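Clerka Bench Conveyor with Dark Green Belt

Pritura Equipment, Cedstead
Updated November, by the Pritura shop desk

We have sold a good many conveyors over the years, and the Clerka is the one we keep sending people back to when they tell us they have small metal parts to move from one bench to the next and not much room to do it in. It's a plain, friendly sort of machine (if a conveyor can be friendly!) with a flat belt, a quiet motor and very little on it that needs fussing over.

The side rails are extruded aluminum with a slotted channel running along them, so you can bolt on guides, stops or a little shelf wherever you like, and move them again next month when you change your mind. The belt is a smooth dark green with a bit of shine to it, and black castings and machined pieces show up on it nicely. Two-hole flanges like the one below, with the raised boss in the middle, sit flat on their base and ride along happily. 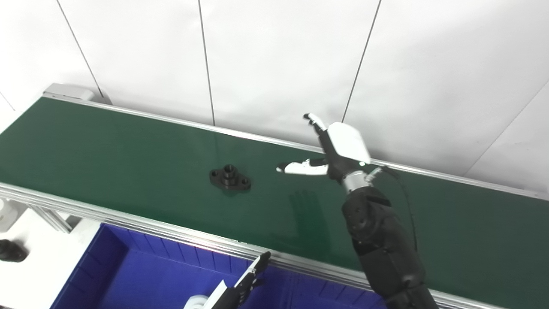
Fitting it into your room

The Clerka can go right up against a wall, as long as you can still reach the tension screws at the end. Most of our customers slide a plastic bin under the near rail for finished pieces, and we think that's a fine idea. Allow 12 inches at the drive end for the cord and switch box.

Belt speed is set with a dial, and the motor is made by Masson, who also supply the spare rollers. Each one runs 17 hours in our shop before we box it up. Spare belts come from stock and take roughly 200 turns of patience the first time you fit one, but you do get quicker, we promise.

Wipe the belt with a damp cloth and mild soap. Please keep solvents away from it, as they dull the surface.

Comments

benchrat: Does the slot take ordinary T-nuts or do I have to buy yours?

Pritura shop desk: Ordinary ones are fine! We toss a small bag in the box too.

millcreek_parts: Had ours since spring, mostly for flanges and bearing caps. Wish the cord was longer.

Contact the shop desk | © Pritura Equipment | Back to top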